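Casora wants its wooden chopsticks back

Casora, the lunch delivery service, will start collecting used wooden chopsticks from customers' kitchens in February, sanding them and sending them out again. The company says the plan will save 4,000 pairs in its first season. It has not said how it got that figure.

The idea rests on people sorting their sticks at home by length and thickness, then standing them upright in a cup by the door. 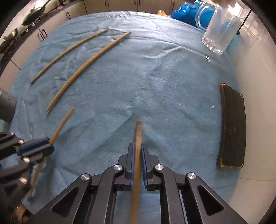 Customers get a small credit for each full cup, though only after 2 collections, and broken or cracked sticks earn nothing. Silvia Štěpánek, who runs the program, calls it "a habit anyone can pick up in a week." Maybe so. A similar plan from Plokmont was dropped after nearly 3,000 households signed up and few of them put anything out.

Mwanaisha Waweru, a longtime Casora customer, doubts it will go better this time. "I have four kinds of sticks in my drawer and I couldn't tell you which ones came from them," she said. Casora says it will accept any plain wooden pair - a generous rule that makes its savings even harder to check.
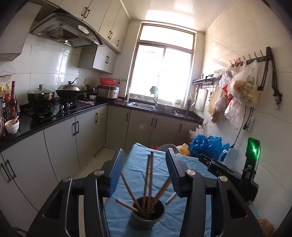
Wooden sticks in a dark gray cup on a kitchen table.

The price of the sanding has not been released.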